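作業ノート 協働作業区画における運用基準の見直し

2025年11月19日
記録者 Slamet Ismail
確認者 Seren Ellis
配布先 Ganstead実験室の利用者全員、Kirner側窓口

1. 本日の目的

卓上アームの運用基準(第4版)について、条文と実際の作業手順との差異を確認し、改訂案の文言を定める。4月の制定以降、追記が別紙のまま増えており、どれが有効な規定であるか判別しにくい状態であった。本日をもって別紙を廃し、本文に統合する方針とする。

リスクアセスメントの考え方は従来どおりISO 12100の手順に準じる。協働運転に関する部分はISO 10218の該当箇所を参照するが、当室の基準では条文の引用を避け、当室で実際に行う動作の言葉で書き下すこととした。引用のままでは新規利用者が読み飛ばす、とのSeren Ellisの指摘による。

2. 作業開始前の確認

旧版では「作業面を清掃し、異常のないことを確認する」とのみ記載していた。「異常」の範囲が人により異なり、記録の比較ができない。改訂案は次のとおり。

作業面については、対象物以外の物品、屑、液体の有無を目視で確認し、結果を点検票に記入する。微小な塵であっても、把持位置の近傍にある場合は除去してから開始する。塗膜の擦れ、摩耗、変色は除去の対象とせず、位置を点検票の略図に記入するにとどめる。

把持部については、指先の摩耗、締結部の緩み、左右の開きの差を確認する。確認は非常停止を押下した状態で行い、手を指の間に入れる必要がある場合は駆動電源も遮断する。旧版は後段の規定を欠いていたため、今回追加した。

照明については、これまで規定がなかった。木製天板は光沢のある塗装のものが多く、天井灯の反射が手首カメラの視野に入ると、木目の線と小さな異物との区別がつきにくくなる。Potgieterの報告書も、反射域での見落としを主たる課題に挙げている。作業面の照度は点検票記入時に測定し、700ルクスを基準値とする。反射が把持予定位置に重なる場合は、露光の設定を変更する前に、まず灯具の向きを調整する。露光の変更は記録全体の条件を変えるため、責任者の承認を要する。 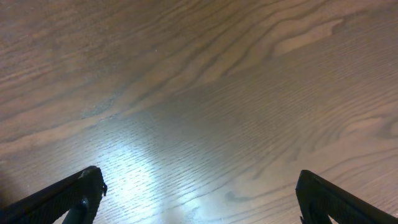
3. 開始姿勢と待機姿勢

開始姿勢は、指を全開とし、把持物のない状態で作業面の上方に静止した姿勢と定義する。旧版の「原点」という語は、座標の原点と紛らわしいため使用を廃止する。Sidusの制御画面には「原点復帰」の表示が残っているが、これは製造元の用語であり、当室の文書では「開始姿勢への移動」と読み替える。

待機姿勢は開始姿勢と別に定める。待機中は指先を作業面から離し、人の手が通る経路の外に置くものとする。開始姿勢のまま離席することは認めない。離席が短時間であっても同様とする。

この点についてはKirner側より、待機姿勢への移動を毎回行うと記録の区切りが増え、後処理が煩雑になるとの意見が出ている。後処理の都合は理解するが、安全に関する規定を緩める理由とはならない。区切りの扱いは記録形式の側で吸収するよう回答済み。先方の返答待ちである。

4. 点検票の集計

4月以降に提出された点検票は54件。このうち、作業面の欄が基準どおり記入されていたものは31件であった。残りは空欄、または「良」の一文字のみである。記入者の怠慢と見るのは適切でない。欄が狭く、略図を描く余地がないことが主因と判断する。新様式では略図欄を裏面全体に広げ、天板の外形をあらかじめ印刷しておく。

なお、「良」のみの記入は新様式では無効とし、差し戻す。差し戻しは当日中に行い、翌日以降にさかのぼって補筆させない。記憶による補筆は記録として扱えないためである。

5. 停止に関する規定

停止の権限は、操作者に限らず在室者全員が有する。停止の理由を事前に説明する必要はない。停止後の再開は操作者が判断するが、停止させた者の同意を得ることを条件とする。

非常停止の動作確認は、当日の最初の運転前に実施する。別の操作者に交代した場合も再度実施する。旧版では交代時の扱いが抜けていた。Slamet Ismailは「交代時は引継ぎのみで足りる」との案を出したが、協議のうえ撤回した。

運転中の速度変更は、作業面に人の手が入る可能性のある工程では下げる方向のみ認める。上げる場合は一度停止し、待機姿勢に戻してから設定する。

6. 未決事項

指先の交換時期について、使用時間で定めるか、摩耗の程度で定めるかが決まっていない。使用時間による管理は容易であるが、当室では対象物の材質が日により異なり、摩耗の進み方が揃わない。当面は目視による判定とし、判定に用いる見本を用意する。見本の作成はSeren Ellisが担当する。

天板の塗装を艶消しに変更する案は保留とする。反射は減るが、過去の記録と条件が揃わなくなる。変更する場合は、旧天板を廃棄せず並行して保管することを前提とし、費用を含めて次回に諮る。

点検票の新様式は印刷見本ができ次第、出入口脇の掲示板に掲出する。旧様式の残部は回収し、裏紙としても使用しないこと。

確認済 S. Ellis
第5節の「在室者全員」に見学者を含むか、文言上明らかでない。含む旨を追記のこと。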